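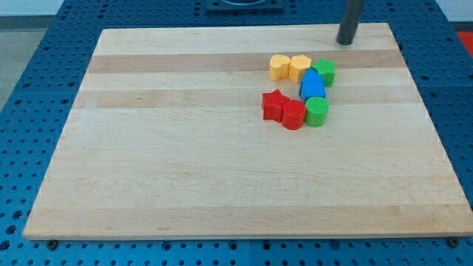

Does a glued maple board need oiling if it never goes near food?

It can do without. A board used as a play or work surface in a dry room will last for years bare, and oil mostly changes the colour and makes it easier to wipe.

I know the usual advice is to oil everything made of wood once a month for ever. I have read it on the back of every tin I've bought, and I notice that the tin is always the thing being recommended. So what follows is what I do with wooden boards that live outside the kitchen, and with the small plastic shapes that tend to end up on top of them, and where I've tried a popular tip and thought little of it I say so.

Choosing the board

Boards made of strips glued side by side are usually sold as chopping boards, and the chopping board is often cheaper than the same bit of wood sold as a "craft surface" or "activity base". Check the kitchen aisle first. The one I use most came from a clearance shop in Hellholm and had a label on it promising lifetime flatness. I took the label off and kept my expectations low.

Pale maple nearly always comes with some strips darker than others. Shops like to call this "character", and some of them charge for it. It makes no difference to how the board behaves. Small knots are the same: if you run a fingernail over one and it doesn't catch, leave it alone. If it does catch, a bit of fine sandpaper wrapped round a cork sorts it out in less time than it takes to find the wood filler, and you won't have a blob of filler that dries the wrong colour.

Look along the edge before you pay. Put your eye level with one end and see if the far end sits straight. A bowed board from the shop is a bowed board at home, whatever the leaflet says about it "settling". I've had one settle. It settled worse.

Setting it on a metal table

Perforated metal tops are handy and horrible to use bare. Small things find the holes, paper won't take a pencil line, and anything you put down rings. A board on top cures most of that.

Now the tips I'd argue with. Double-sided tape is the first thing people suggest for stopping the board sliding. It works, right up until you want to lift the board, and then you spend an evening picking grey gum off both sides. Blu-tack creeps. Rubber shelf liner is better, as long as it's the open mesh sort, cut a bit smaller than the board all round so no edge sticks out to catch crumbs. Wash the liner now and again in the sink with washing-up liquid and it gets its grip back.

If you have a table with holes you may as well use them. A pair of cable ties or a couple of bolts poked up through the top, against the back edge of the board, make a stop it can't slide past. Put a bit of tubing on the bolts so they don't dent the wood. I use 2 at the back and leave the front free, and the board lifts off when I want it. Clamps do the same job but they're always where your elbow goes.

Measure the table before you buy, too. Mine had to be cut down to 543 mm, and I'd been quite sure it would fit. The Rashidi hardware counter did the cut for the price of a coffee and left me to sand the end, which I'd rather do myself anyway.

Damp, heat and the underside

Everyone fusses over the top of a board. The underside does the damage. A board lying flat on something solid gets air on one face only, and if the underneath is damp the wood swells on that side and cups. A perforated table helps a bit here, I'll grant it that, but only if you haven't covered every hole with a solid rubber mat.

Stand the board on its edge overnight if you've wiped it with a wet cloth. Wipe both faces, even if only one is dirty. This sounds like the sort of thing people say to seem thorough, and I ignored it for years, but my boards that get wiped on both faces have stayed flatter than the ones that don't. Whether that would stand up to proper testing I couldn't tell you.

Keep it away from radiators. There's a tip going about that you can flatten a warped board by putting it on a warm radiator with books on it. I tried it in October with a board I didn't mind losing, which was lucky. A glue line opened along half its length.

What does sometimes help: lay the board hollow side down on a barely damp towel, in a cool room, for a night. Then stand it on edge for a few days. I'd put the odds no better than even.

Cleaning off marks

Start with a dry cloth, then a barely damp one with a drop of washing-up liquid. Stop there if you can. The lemon and salt routine smells lovely and gets you a board with salt in its grain. Bicarbonate paste does lift some stains but can leave maple looking yellowish or chalky in patches, and then you have to do the whole face to match.

Pencil comes off with an ordinary white rubber. Felt-tip comes off with fine sandpaper and patience, going along the grain. Wax crayon scrapes off with an old plastic card, and rubbing it with a warm iron through brown paper (another favourite of the tip pages) drives as much of it in as it lifts out.

Coloured plastic can leave a faint streak if you drag it hard across bare wood. The white rubber usually gets that as well. If you want to oil the board so such marks wipe off more easily, thin coats of plain mineral oil are enough. Leave each one overnight, wipe it hard in the morning, and don't put anything on the board until a sheet of kitchen paper pressed on it comes up clean. I bought a tin of Vallero board balm once because the tin was nice. I can't see any difference between the end that had it and the end that had chemist's mineral oil.

The little printed shapes

Hearts, stars, arches, cylinders: once somebody in the house or the workshop has a 3D printer these things breed. They're light and cheap and quite pleasant to handle, and the advice about them online is mostly written by people selling sprays.

The fine ribs on the sides are where the dirt goes. Wipes skate over the top of them. An old soft toothbrush with lukewarm soapy water does a far better job, brushing along the ribs. Keep the water lukewarm, as many printed pieces are made of a plastic that goes soft long before a kettle boils. For the same reason the dishwasher is a bad idea, and so is the dashboard of a car in summer. If you don't know what yours are printed from, treat them as the soft sort.

Drying matters more than washing. Plenty of printed pieces are partly hollow, and if there's a gap anywhere in the skin water gets in and takes its time coming out. Shake them, then stand them on a towel, and turn them over before bed. I don't put them back in a closed tub the same day, however dry they look.

I wouldn't give them to a child who still puts things in their mouth, washed or otherwise, and small ones shouldn't be left where a toddler can reach. "Food-safe" on the reel of plastic tells you about the reel. It says very little about a ribbed block made from it in somebody's spare room.

If a block rocks when you stand it up, look for a lip round the bottom edge. Rub the base on fine sandpaper laid on something flat, in a figure of eight, and check it every few strokes. Five strokes is often plenty. Arches and other tall pieces are the ones that show it up first, because a small lip on a narrow foot is enough to tip them. Stars are more forgiving. Don't try to melt the lip off with a lighter unless you would like a brown block.

Sorting and putting away

I'm not convinced by sorting by colour. It looks splendid on a shelf, and then the person looking for a star has to go through the red tub, the green tub and the rest. Sort by shape if people ask for things by shape. If they're always used together, use one tub and stop sorting, which in our case took me far too long to accept.

Clear tubs with lids beat drawstring bags. I bought a pair of Juvow bags with a little window in the side, and the window clouded over in no time, so I was back to tipping the lot out to find the arch. A shallow tub is better than a deep one of the same size. Small things at the bottom of a deep tub may as well be in the loft.

Leave the board out if you've got room. A board that has to be fetched from behind a cupboard gets used a few times and then props up the cupboard. If it does have to go away, stand it on its long edge somewhere cool, with a gap either side for air, and put the liner in with the tub so you aren't hunting for it later.

On labels: write on masking tape, on the end of the tub that faces you. I've had a label printer for years and it is nearly always out of tape.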